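Why Do Shadows Change Size?

A shadow is a place that light cannot reach very well. Light travels in straight lines. When something gets in the way, the light stops there, and the space behind it stays darker.

Not everything blocks light the same way. A brick is opaque, so no light gets through it. A clean window is transparent, so nearly all of it does. Things in between are called translucent. Wax paper and frosted plastic are translucent - some light passes through, but it gets scattered on the way.

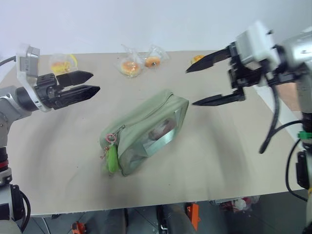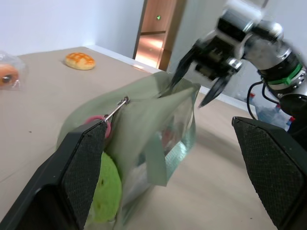 The size of a shadow depends on where the light is. Hold your hand close to a flashlight and its shadow on the wall is huge. Move your hand toward the wall and the shadow shrinks.

Outside, the sun does the same job as the flashlight. In the early morning it is low in the sky and shadows are long. Around midday it is high up and they are short.

Try it yourself. Stand a ruler up in a lump of clay on a sunny sidewalk. Mark the tip of its shadow with chalk at 11 in the morning, then go back every 20 minutes. The marks will move - that is because the Earth is turning.

Never look straight at the sun, even with sunglasses on.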